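Monday, 6 am, kettle on. Quick one before work.

So I said I'd write up the bread thing and then didn't for two months. Sorry to the three of you who asked. Have been baking most weekends since January, some of it good, some of it fed to the chooks.

Background for anyone new. I started a sourdough starter because Maricica Munteanu from the allotments gave me a jar of hers. Rye, very sour, smells like paint and apples. She's had it going since before she moved here and it's tough as boots. I managed to nearly kill it in a fortnight. Left it on the windowsill in that hot spell, forgot it, came back to grey water on top and a smell I won't go into. Tipped most of it out, kept a spoonful off the bottom, fed it twice a day. Three days later it was climbing out of the jar. So, lesson one: don't panic.

Flour. I've tried a few. The Ross white is fine and it's cheap and the shop up the road always has it. Carholm wholemeal I like more but it drinks water like nothing else, and if you swap it straight in you get a brick. Made two bricks before I worked that out. Dwight Hawthorne reckons half and half is the only sensible mix and he's probably right but I'm not telling him. I've settled on mostly white with a good scoop of wholemeal. Changes every week depending on whats in the cupboard.

Water – I used to measure, then stopped measuring, then went back to measuring. I was convinced I had the feel for it. I did not have the feel for it. 300 grams to a smallish loaf, and a splash more if there's a lot of wholemeal in there. The splash I do by eye. That's as much artistry as I'm allowed.

The big change for me has been what I let it rise in. Was using a mixing bowl with a tea towel over the top. Tea towel sinks in, dough sticks, you end up peeling wet flour off cotton at eleven at night and swearing. Then it goes in the wash and gums up everything else. Went to a big plastic tub instead and haven't looked back. 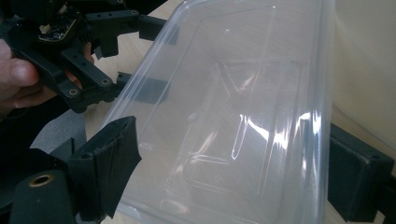
Also much easier to do the folds. Wet hand, grab a side, pull it up, flop it over, turn, repeat. Four of those and leave it alone for half an hour. I do three or four rounds depending on what else is going on in the house. Last Saturday I did one round and then went out and forgot, came back to something the size of a pillow, baked it anyway. Bit flat. Tasted great. Toasted beautifully.

Timing is the bit everyone gets hung up on and I was the worst of the lot. I had an alarm for everything. The book I borrowed (Keltau's, the brown one, the library has it) gives times down to the minute and I reckon that kitchen must be a lot warmer than mine, because mine takes nearly double in the cold months. Now I just look at it. Has it grown, is it a bit domed, does it wobble. If yes, shape it. If no, go hang the washing out and look again.

Shaping I'm still rubbish at. I've watched a stack of videos and they all make it look like folding a jumper. Mine looks like I've dropped it. What helped was less flour on the bench, which felt backwards. Too much flour and the dough just skates about, you can't get any grip on it to pull it tight. Light dusting, a scraper, go fast. If it goes wrong leave it ten minutes and try again. It forgives more than you'd think, up to a point. Past that point it's focaccia. We've had a lot of focaccia.

The kids like the focaccia better anyway. Rosemary out the front, the bush by the letterbox that's gone mental this year, plus salt and far too much olive oil. Youngest pokes the holes. She's very serious about it and you're not allowed to help.

Then the oven. Ours is old and runs hot on the left, so everything gets turned halfway. Cast iron pot with the lid on, in cold, let it heat up for a good long while. I burnt my wrist on the handle the second week and have a nice stripe there now. Gloves, proper ones, long ones. Lid off after twenty minutes and then until it's darker than you think it should be. I used to pull it out pale and the crust would go leathery by dinner time. Leave it in!

Then you're meant to wait before cutting. An hour, two hours. We've never made it past twenty minutes.

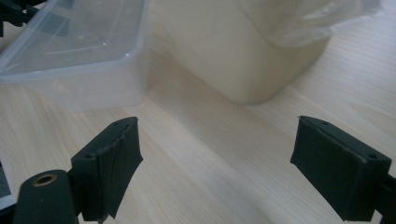
*The table, brightly lit.*

What else. Oh, salt. Forgot the salt in one loaf and I'd never really thought about what it does until then. Tasted like wet cardboard. Even the chooks were slow on that one. Now I weigh the salt out first and put it in front of the flour bag so I have to physically move it to get started.

Storage – cut side down on the board the first day, then a cloth bag. After three days slice whatever's left and freeze it. Don't put it in the fridge, it goes stale quicker, I don't know why, Maricica told me and I tested it and she was right. She's right about most things. She's also told me off for throwing out the spare starter, so there are now crackers. Spare starter, melted butter, sesame seeds, spread it thin, bake till it snaps. Recipe another day if I get to it.

Costs, seeing as someone asked. I haven't added it up properly. Flour's cheap, the oven isn't. If you bake two at once it's better. I do two at once and give one to next door, and they give us lemons, so I suppose I'm ahead in lemons.

Next on the list is a fruit loaf. Sultanas and something spicy, maybe walnuts if they're on special. Dwight says soak the sultanas in tea overnight. Will try it this weekend if the starter's behaving and report back, hopefully in less then two months this time.

Right, kettle's boiled twice now and the lunches aren't made. Off.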